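Randport Workshop, Finishing Room
Notebook entry, June 2024
Entered by R. Steiner

Shellac trial, second batch. The flakes from Bretside were dissolved in 1000 ml of alcohol and strained through cotton. Two coats were applied to the maple test boards, with 52 minutes between coats. The first board leveled well. The second shows faint ridges near one end and will be sanded before any further work.
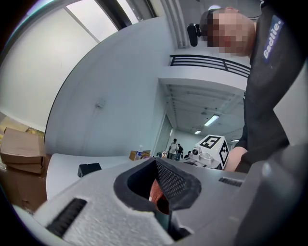 Ms. Friesen has asked that jar labels carry the mixing date as well as the batch number. Batch 138 was found without either and has been set aside for disposal.

Mr. Lâm will check the boards for clouding on Friday. Remaining flakes are on the upper shelf, lid taped.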